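Questions people ask me about playing chess by post

Last tidied up: 2020-03-15

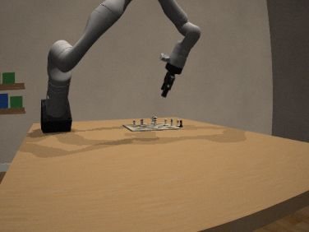

I've been playing chess through the letterbox for years now, and I get the same handful of emails about it every month, so I've put my answers in one place. If yours isn't covered, write to me (details at the bottom).

Do people still do this?

They do! I've got 2 games going at the moment, one with Adhiambo Laizer and one with Stepan Kravets, who writes his moves on the backs of seed packets. Our little circle, the Endcombe Postal, has 51 members and most of us have never met.

How long does a game take?

Longer than you'd like, and then you miss it when it's over. My longest ran to 553 days, and I lost it. Games inside the country go a fair bit quicker. If you want it done by teatime, play online.

How good do I have to be?

Not very. You need to know how the pieces move, including castling and that odd pawn capture everyone forgets. I was dreadful when I joined and I'm middling now. Toon Verstraete does our pairings and he'll put beginners with beginners if you ask him.

What do I write on the card?

The number of the move, your opponent's last move, your reply, and the date you got their card. Then sign it. I write my move out twice, once in notation and once in plain words (“knight to f3”), after a smudged 3 was read as a 5 and cost me a whole bishop's worth of arguing.

Can I send more than one move at once?

Yes, these are called “if” moves. You write “if you take, I take back” and it saves a round of stamps. Be careful though – an “if” move counts once it's posted, and you can't ring up and beg.

Am I allowed to use a computer?

Not in our circle. Books are fine, old magazines are fine, your own scribbles are fine. I can't check up on anyone and I don't want to. Other clubs have other rules, so do ask before you start.

Do I need a special board?

No, any set will do. I keep a small travel set for each game and a notebook with all the moves in, so that when a sleeve catches the pieces I can put them back. Write the moves down before you touch the board! I do wish I'd started that sooner.

What if a card goes missing?

Wait a fortnight, then send a copy marked “repeat”. Keep a note of the day you posted it. For overseas games I'd give it a month.

Is there a time limit?

Ten moves in thirty days, counting only the days the card is in your hands. Everybody gets August off if they want it, just tell your opponent before you vanish.

What does it cost?

Stamps and cards. We don't charge a fee. Bronisława Wilczyńska prints plain move cards for members and sends a bundle out with the newsletter, but an ordinary postcard works just as well and is nicer to get.

How do I join?

Drop me a line through the contact page with your name, your postal address and a rough idea of how well you play. Setareh Zamani keeps the address list and will send you your first opponent, usually within a week or so. White posts first.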